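4.2 Setting Up a Sorting Trial

We're so glad you're running the Imlow sorting study on your own bench! Before anything else, tape your grid and put the two bins side by side on it.
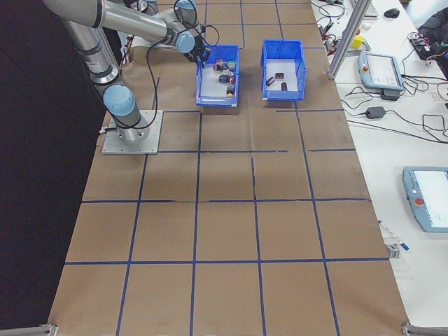

1. Put the mixed parts in one bin and the capacitors in the other, and please don't tidy them, as the method needs a bit of clutter.

2. Bring the gripper over the mixed bin and save that pose as the start.

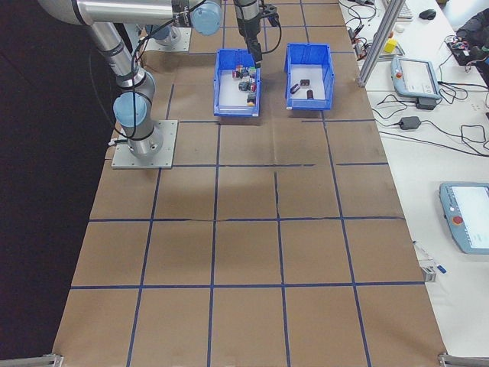
3. Record 80 trials, pausing whenever you like — the logger won't mind.

Note: Omar Chamoun found that keeping the push buttons close together gave us our most useful failures.
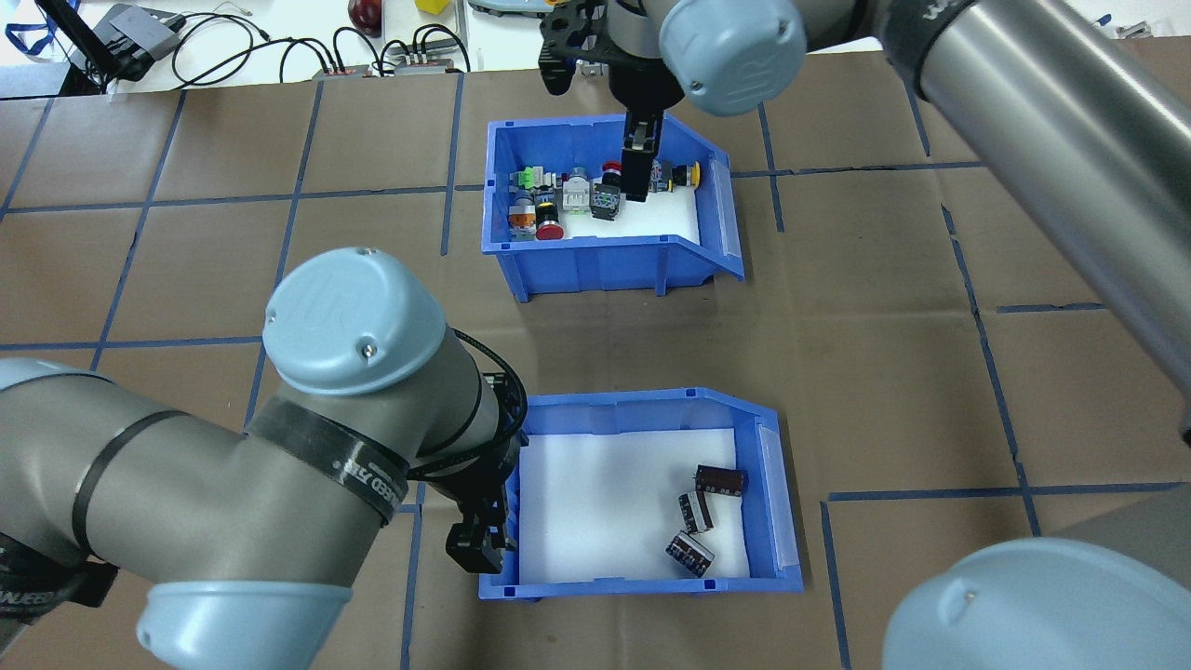
So leave them bunched up if you can, even when it slows you down.

Caution: Fingers can catch the back rim of a bin. Keep an emergency stop within reach.
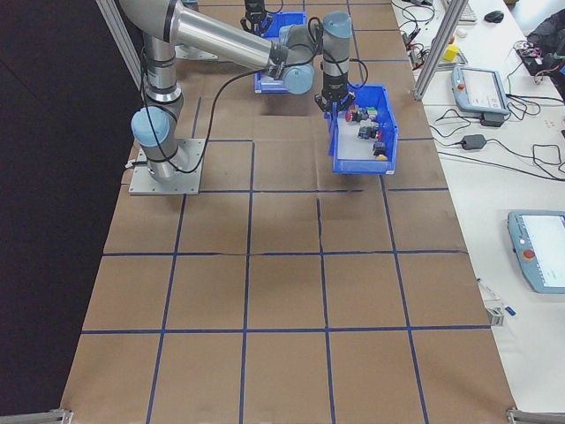
If a bin does shift, stop, set it square to the tape again, and mark that trial as void in your log.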